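Sotura Two-Arm Collection Station

The Sotura is a tabletop station for recording demonstrations used to train manipulation policies. An operator guides both arms through a task while head and wrist views are logged together with joint positions and gripper opening. Standard task packs cover clothing, small packaging and cable handling. The clothing pack includes belt work on denim shorts -- a good test of two-handed control.
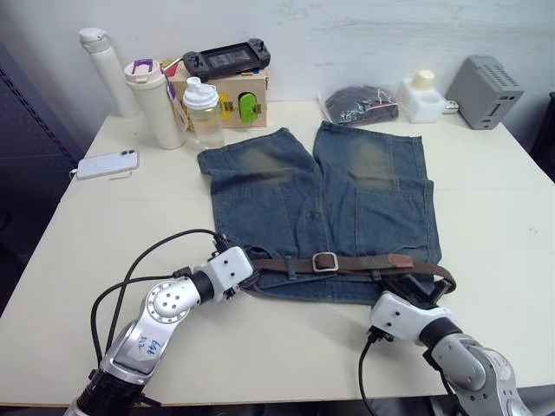
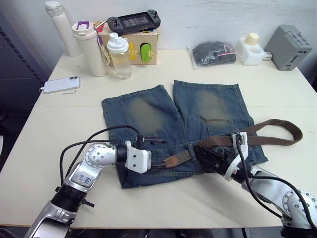
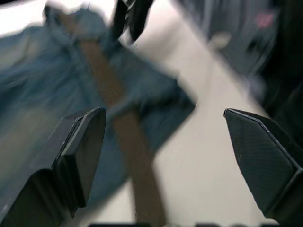

Belt task on the Sotura station. First two: head view. Last: wrist view.

What's included
2 arms with parallel grippers
Head camera and wrist cameras
Recording software, licensed for 4 operators
Spare finger set, black

Episodes can be trimmed, labelled and rejected from the operator's screen. Failed attempts are kept in a separate folder unless you turn this off. The clothing pack has 27 tasks with written instructions.

Lead time is 11 weeks. Orders placed before November ship with the current gripper. For a quote or a colour chart for the side panels, contact Agustina Maldonado at Pridton. Setup and service -- Min-kyu Shim.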